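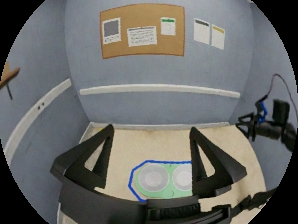

Fig 1. Pale green tray on a beige tabletop, computer render.

Washing up water use in shared student houses
Project report, Nigel Wragg, Ernley block group

1. Why this topic
Our water bill in April was 95 pounds and we all blamed the shower. Wanted to see how much goes on washing up instead. Birkett Road houses only, so small sample.

2. Method
7 houses, one week each. Everyone wrote down bowl or running tap, and time in minutes. Flow measured with a jug and a phone timer at each kitchen tap, cold side only. Two houses lost their sheets and had to start agian. The Cesgate house has a dishwasher so it was left out of the tap figures but kept in the survey.

3. Results
Running tap was the normal way, nearly everywhere. Longest single wash was 12 minutes, after a roast. A bowl of water did for a whole evening's plates in the houses that used one. Most people rinsed under the tap afterwards anyway, which eats up a lot of the saving. Survey: 40 replies. Main reason for not using a bowl was "its always got something in it".

4. Problems
People wash up differently when theres a sheet on the wall. Flow changes if someone flushes upstairs. Didn't measure hot water at all, should have, as thats where the money is.

5. Next
Repeat in Sundden halls with proper meters if we can borrow them. Ask about pans seperately from plates. Full table in appendix B, graph still to be added.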